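How to Oil a Wood Tabletop and Keep It Nice

A table with an oil finish is easy to repair at home, and this is the main reason I prefer it to varnish. When varnish gets a deep scratch, you often must sand the whole top. With oil you can work on one small place and in most cases the repair blends in after a few weeks. But the first oiling must be done with patience. I have done it many times now, also for other people, and I will write down the way I work.

What you need

Sandpaper in 120, 180 and 240 grit. A sanding block, cork or hard rubber. A vacuum cleaner with a soft brush. Cotton rags without lint, old bed sheets are very good. One pad of white nylon, the kind without hard grit in it. Hardening oil for furniture, I use Drevero Clear. A small plastic tub to pour the oil in. Gloves. A metal bucket with a lid and some water in it, for the used rags.

Please do not take olive oil or sunflower oil from the kitchen. They do not harden, and after some months the top becomes sticky and smells old.

Before you start

Look at the table from the side, with the light coming low across the top. In this light you find the old rings, glue spots and scratches which you do not see from above. Mark them with a soft pencil, very lightly. If the table was varnished before, all varnish must go away first, also from the edges. To test it, put a drop of water on the surface. If the drop stays round for a long time, there is still some finish on the wood.

Choose a room with fresh air and no direct sun on the table. In August I work early in the morning, at 7, when the room is still cool. In a hot room the oil becomes thick too fast and you get marks from the rag.

Sanding

Always sand along the grain. Across the grain you make small scratches, and they look like nothing on dry wood, but the oil will show every one of them. Begin with 120 grit only if the surface is damaged. For a table in good condition you can start with 180.

After each grit, vacuum the top and wipe it with a dry cloth. Then wipe one time with a damp cloth and let it dry. The water lifts the small wood fibers, and the 240 grit takes them off. Do not press hard in the last round. Let the paper do the work, and change it when it feels smooth under your fingers.
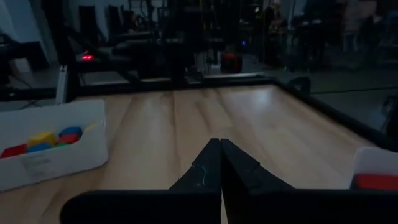
Photo: Vovex picture archive

Light woods with long grain lines need a little more attention in this step, in my experience. The soft part between the lines wears down faster than the lines, so a soft block or only your hand can make small waves. Use the hard block and keep it flat, especially near the edges.

The first coat

Stir the oil slowly, do not shake it. Pour a small amount in the tub, dip the rag and spread the oil along the grain. The surface should look wet everywhere. Wait 15 minutes. Where the wood has become dull, it was thirsty, so give it more there. After another 15 minutes, wipe off everything that is still on the surface -- really everything. Oil that stays on top dries to a shiny skin, and it is a lot of work to remove it.

Check the underside of the edge too. Drops like to hang there.

The second coat

Wait 8 hours if the can does not say something different. Rub the dry top gently with the nylon pad, vacuum, and put on a very thin coat. This time you will need much less oil. Wipe it dry in the same way. For most tables 2 coats are enough, but for a kitchen table I make a third one on the next day.

Used rags

Please read this part even if you skip the others. Rags with hardening oil can become hot by themselves and start to burn, also many hours later. Never leave them in a pile or throw them in the trash can. Put them in the metal bucket, under water, and close the lid. Then ask your local waste center how they want to receive them.

Care in the first weeks and after

The top feels dry after one day, but the oil is still hardening inside. Leave it free of tablecloths and hot dishes for the first week, and wipe water away immediately. Later, a damp cloth is enough for cleaning. When the places where people sit begin to look gray or dry, it is time for a thin new coat. At home I do this once a year -- the table in the Fosden workshop gets it twice.

For a water ring, sand only the ring with 240 grit, following the grain, and oil it again with a small rag. It will look lighter at first.

Contact | Copyright Talpur Wood Pages | Back to top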